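**Facial tissue** is a soft, absorbent, disposable paper sheet used on the face and for light household wiping. It is lighter than paper towel and is usually made in two or three plies. Most sheets are white, though tinted grades are sold.

## Properties

A single ply is thin enough to pass light. The surface is creped: the dried web is scraped from a heated cylinder by a blade, which leaves fine folds across the sheet and gives it stretch. Lotion may be added to reduce friction on the skin. Facial grades contain less wet-strength resin than paper towel and tear easily once soaked. 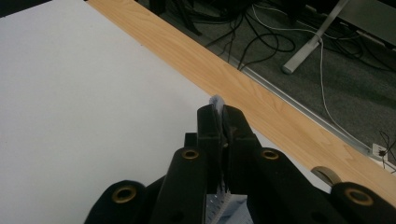

Crumpling increases the bulk of a sheet but does little to its absorbency. A crumpled sheet keeps most of its creases when released, and flattening it by hand does not restore the original fold.

## Packaging

Sheets are commonly interfolded, so that drawing one raises the edge of the next. The standard Drandura carton holds 100 two-ply sheets; the Lindine pocket pack is folded without interleaving. Cloth covers for cartons are made in woven or printed cotton.

## Production

The Cliveck mill converts parent rolls supplied by Llorente. Its output was 1,127 cases in the first September of operation and 1,683 a year later.

## See also

- Handkerchief
- Paper towel
- Crepe paper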